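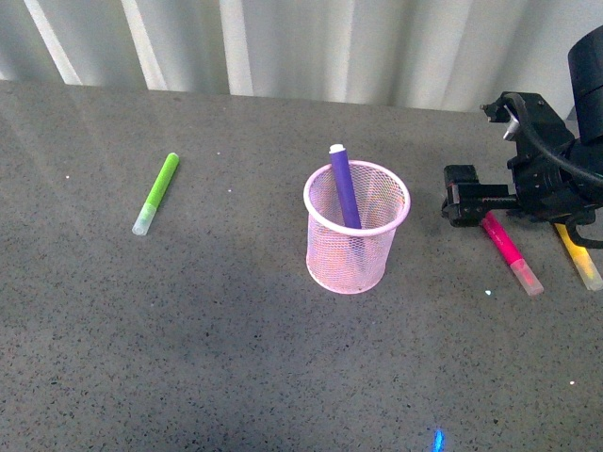
Vol. 8, No. 2

The Arm That Wants to Tidy Your Desk
Komach sells a robot in a box, some assembly required, patience not included
By Cheuk-hei Lu

The Komach desk kit arrives in a carton with 139 parts and a booklet that opens with the word "Congratulations." I had not done anything yet. By the end of the evening I had a black arm bolted to a table, two screws left over, and a new respect for the people who build these things for a living.

What you get for your money is an arm, a two-fingered gripper, a small camera that rides at the wrist, a second one to look down on the work, and a year of the company's training software. You show the arm a chore by steering it through the motions. It stores each run, and once it has enough of them it tries the chore on its own. The starter lesson is markers into a pen cup, which is about as far from science fiction as a job can get and still need a power supply.

Chia-jung Tsao runs product at the firm's shop in Britport, over what used to be a shoe repair place. She picked the marker lesson herself and defends it cheerfully.

"People want to start with eggs," she told me. "Please don't start with eggs."

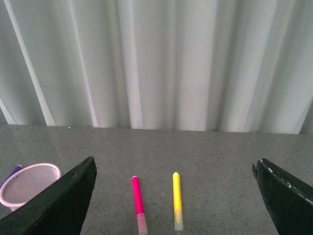
The trouble with markers is that they are round, they roll, and they come to rest at whatever angle annoys you most. The gripper has to line up with the barrel before it closes, and a small error in the wrist turns a pickup into a game of shuffleboard. Tsao suggests at least 151 practice runs before you let the arm try by itself. I did fewer than that and got what I deserved.

Still, the steering is pleasant. There is a handheld controller with a trigger for the fingers, and after an hour I had quit overshooting. The arm moves at the pace of a man carrying soup. You can speed it up in the settings – the booklet advises against this in bold type, and for once I side with the booklet.

The software is less charming. It logs you out if you leave it for lunch, and the button that saves a run sits right beside the one that throws it away. Tsao says a fix is coming. She also said that in February, according to my notes.
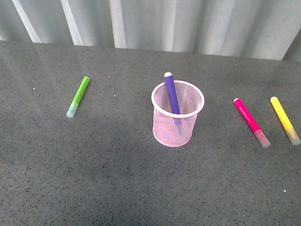

Can you use the kit without knowing how to code?
For the starter lesson, you can. Setup, steering and training all happen through menus, and you only need to write code if you want to change how the arm is controlled.

Komach's closest rival is the Jerketen bench arm, which costs more and comes already put together. It has a stronger motor and a nicer case, but you can't swap the fingers, and its manual reads like a tax form. Schools seem to like it. Tinkerers will find it a bit sealed up.

The Komach kit goes the other way. Everything comes off with one hex key, and replacement fingers are sold in pairs. Chiang, the parts shop that handles repairs, will fix a dead wrist in eight days if you mail it in, and will answer the phone while you wait.
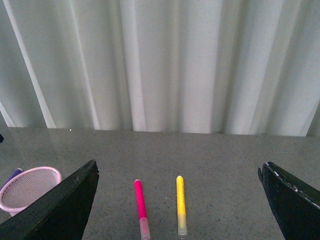
I'd also budget for table space. The base is small, but the reach isn't, and you will want a clear spot where nothing you love is standing. Clamp it down hard. Mine crept toward the coffee all weekend before I noticed the clamp was on backward.

So who is it for? Anyone teaching a robotics class on a thin budget, to start with, and anyone who would like to understand what "training" means by doing a great deal of it by hand. If you just want your markers put away, I have been timing myself, and I'm still nicely ahead of the machine. I intend to enjoy that until the next update.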